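About Pavik House Services

Pavik is a small housekeeping outfit in Druvcombe. We change beds, gather up what people leave lying on them, and wash it. We have been doing this long enough to hold firm views on pillowcases, and we're told we share them too freely.

The business started in a December, the worst possible month to start anything that involves guests. Zasa, the holiday let at the top of the hill, was fully booked and short of someone to turn the rooms over. We had a borrowed car, a stack of sheets and an optimistic idea of how long a fitted sheet takes. Zasa kept us on anyway. Suvarna, the guest house near the river, rang in the new year, and after that there was enough work to justify buying our own iron.

These days we look after 33 rooms between the holiday lets and private homes. The pile of linen on our shelves stands at 200 pieces, not counting the ones we have retired to rag duty.

The bed comes first

We start every room with the bed. It's the biggest thing in there and the natural place for people to put everything else. You can walk in with a head full of plans for the skirting boards and still spend your first few minutes working out which of the items on the duvet are clean, which are laundry, and which are somebody's favourite and will be asked about later.

A white duvet makes this easier. We're fond of white for that reason, and because it tells you the truth about itself. A teal cloth or a black one dropped on top of it is hard to miss, even before coffee. 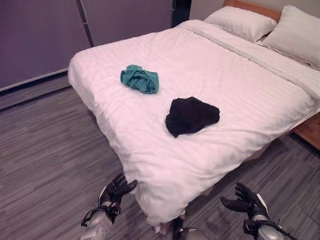 What we do with the washing

Anything left on the bed gets picked up before a single corner is straightened. We have tried it the other way. You end up with a beautifully smooth duvet and an odd lump in the middle of it, and then you have to start over while pretending you meant to.

Darks and whites travel separately. Colours get their own load, particularly the blues and greens, which have a history with us. (Suvarna had some pale green hand towels one summer. They were meant to be white. Suvarna was very good about it.) We wash most coloured things at 40 and leave them alone after that.

We use plain plastic baskets with holes in the sides and a handle you can get your fingers through. Wicker looks lovely in a catalogue and catches on everything you own. We also like a basket to stand on something, a box or a low bench, so that the person emptying it can still stand up straight at the end of the day. Our backs have opinions about this and we have learned to listen.

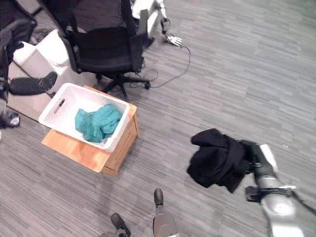 The other rule with baskets is that one cloth in the bottom still counts as a load waiting to happen. It goes with us when we leave the room. Left behind, it will have gathered company by our next visit, and some of that company will be socks.

Once the bed is clear we shake the duvet out from the foot end, let the sides fall evenly, and leave the pillows for last. We don't do hospital corners unless asked. We don't karate-chop cushions at all, though we did once, for a client who had seen it in a magazine.

How to book us

A standard bedroom takes us 20 minutes, longer if there are bunks, and we reserve the right to sigh about bunks. Regular visits can be weekly or fortnightly. If you have a favourite detergent, leave it out where we can see it and we'll use it.

We cover Druvcombe and the farms on the near side of the river. Ring during the day or leave a note at the front desk at Suvarna, where they will pass it along and probably mention the towels.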